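How to Fold and Store Microfiber Cloths So They Stay Lint-Free

Reading time: 4 min

Microfiber picks up lint from whatever it touches, including the shelf it is stored on. A cloth that was washed correctly can still leave fibers on glass if it was folded on a cotton bedspread or stacked under bath towels. The procedure below covers sorting, washing, folding and storage for a household set. It was last revised in October 2025.

What you need

A smooth, hard, light-colored surface at waist height. A lidded bin or a drawer with a liner. A lint roller. We use the shallow Loltanell bin, but any bin with a flat bottom and a lid will do.

Sorting

Separate the cloths by job before they go in the machine. Kitchen cloths with grease on them go in one load, dust and glass cloths in another. Cloths used with wax or polish are washed by hand and kept out of both loads. Remove any cloth with a melted or stiff patch. The fibers in that area have fused and will scratch soft plastics.

Shake each cloth outdoors or over a trash can. Dry crumbs and hair come off more easily at this stage than after washing.

Washing and drying

Wash warm, with a small dose of liquid detergent. Leave out fabric softener and bleach. Softener coats the fibers and bleach breaks them down. Do not add cotton items to fill the drum. If the load is small, choose the small-load setting.

Air dry if there is room. In a dryer, use the lowest heat and clean the lint screen first. Take the cloths out when the cycle ends. Cloths left in the drum set in creases, and creased cloths do not stack flat.

Setting up the surface

Wipe the folding surface and let it dry. A painted or laminate top is suitable. Bare wood is not – the nap catches on the grain. Run the lint roller over your sleeves if you are wearing wool or fleece.
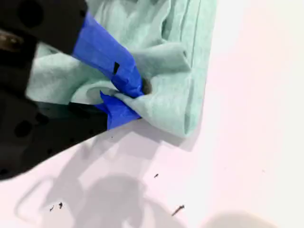
Cloth color matters more during folding than during cleaning. Dark lint is hard to find on a navy or charcoal cloth, and white lint disappears on a white one. A pale color is a good compromise for general use. Mint green on bright white shows the outline of the cloth clearly, so the corners are easy to find, and dark specks stand out on the surface. If you are replacing a set, choose one pale color for glass and a different one for the kitchen, and keep to that split.

Folding

1. Lay the cloth flat with the care label, if it has one, facing down. Smooth it from the center outward with the side of your hand.

2. Pick off any lint by pinching a small fold and lifting the fiber away. Do not rub. Rubbing works the fiber deeper into the nap.

3. Bring the bottom edge up to the top edge and line up the corners. Terry-type cloths stretch in one direction – if the corners do not meet, turn the cloth a quarter turn and start again.

4. Fold left to right. The cloth is now a quarter of its open size.

5. For a drawer, fold once more so the cloth can stand on its folded edge. For a bin, leave it in quarters and stack it flat.

Cloths with a stitched border make a thicker fold. Alternate the direction of the bordered edges in the stack or it will lean.

Storage

Limit each stack to 10 cloths. A taller stack compresses the nap on the bottom ones and tends to tip when one is pulled from the middle. Close the lid. If you use a drawer, line it with plain paper or a smooth plastic liner. Felt and cork liners shed.

Do not store microfiber with paper towels, cotton rags or steel wool. The Weretti divider fits most kitchen drawers and keeps the groups apart, although a strip of stiff card does the same job.

Problems

Streaks on glass after washing: usually softener residue. Rewash warm with no detergent and an extra rinse.

Stiff cloths: heat damage or hard water. Soak in warm water with a little white vinegar, rinse, air dry. If there is no change, move the cloth to outdoor use.

Musty smell: folded damp. Wash again and dry completely before folding.

Sandness Home Care, 565 Cantero Road, Suite 155. All rights reserved. Contact us | Back to top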